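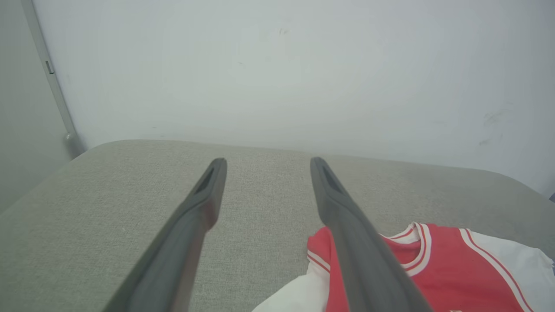
Ticket 1092 — Prellik folding kit, fingers not opening to full width
Opened by Brittany Marchand, 2024-08-09

Hi Rigoberto, me again, sorry! The kit's been lovely since we got it in May, but this week the fingers have started stopping short when I send the open command. I ask for 53 and the Vunov panel reads back 22, no error, no beep, nothing. If I send it a second time it usually goes the whole way — so it's not jammed, I don't think?

Tried so far: power off and on, reseated the cable at the wrist, rolled back to the old Rallham settings file. Same thing each time.

Reply from Rigoberto Cárdenas, Prellik support

Hi Brittany, no need to be sorry! Sounds to me like the zero has drifted. Move well away from the shirt, send a full close, then run "set zero" from the service menu and try your 53 again.
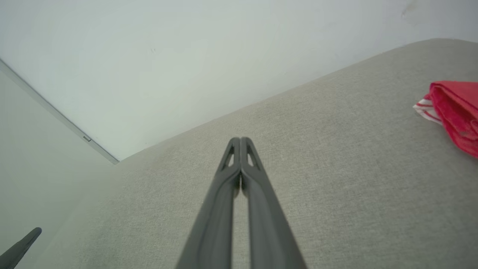

Fingers together for the zero check, red cloth off to the right.

Brittany again: did that, and the panel says 4 with the tips together, so I suppose that's the drift you meant (bit chuffed I spotted it). Set zero won't save though — it wants a service code. Could you send me one?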